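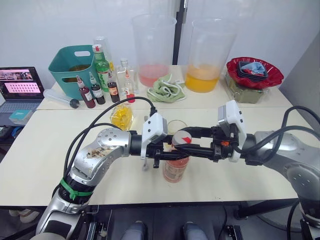 Drink-making supplies on the white table.

About Us

Welcome to Isbridge, and thank you for wandering over to this page! We are a small school for people who love coffee, tea and everything else that comes in a cup, and we have been teaching in the same brick building on Calel Street since we first opened our doors with one kettle, a secondhand grinder and a sign we painted ourselves (the paint ran a little, and we still have it hanging in the hallway).

Our first class had 8 students, and most of them were neighbors who wanted a better cup at home before work. They kept coming back, they brought their sisters and their coworkers, and before long we were teaching evening groups as well. Last year 162 people finished one of our courses. A good many of them now work behind a counter somewhere in town, and a few have opened places of their own, and we do love getting a free refill when we stop in to say hello.

What We Teach

The Home Course is where most people start. It runs for six weeks and covers brewing by hand, milk, loose leaf tea and simple syrups, with plenty of time for questions and second tries. The Counter Course is longer and busier, and it's meant for people who would like to do this for a living. You'll learn how to keep a station tidy, how to remember a long order, and how to stay cheerful when the line reaches the door.

In September we added Kaltska, our class on cold drinks. It takes in slow-steeped coffee, iced teas, shrubs and sodas, and it filled up so quickly that we're running it again this winter, snow or no snow.

Where Our Coffee Comes From

Nearly all the beans we use are roasted by Santoro, a family business two streets over. They have put up with our odd requests for years, and they let each Counter Course group come by for a morning to smell, taste and ask whatever they like. Bring a sweater, as the loading door stays open!

Come and See Us

Our front room is open to visitors on most afternoons, and there is usually a pot of something on. If you'd like to look around before signing up, just knock. Parking is behind the building, and the ramp is on the left-hand side. Course dates and prices are on the Classes page, and gift cards can be picked up at the front desk.

Page updated October 10, 2022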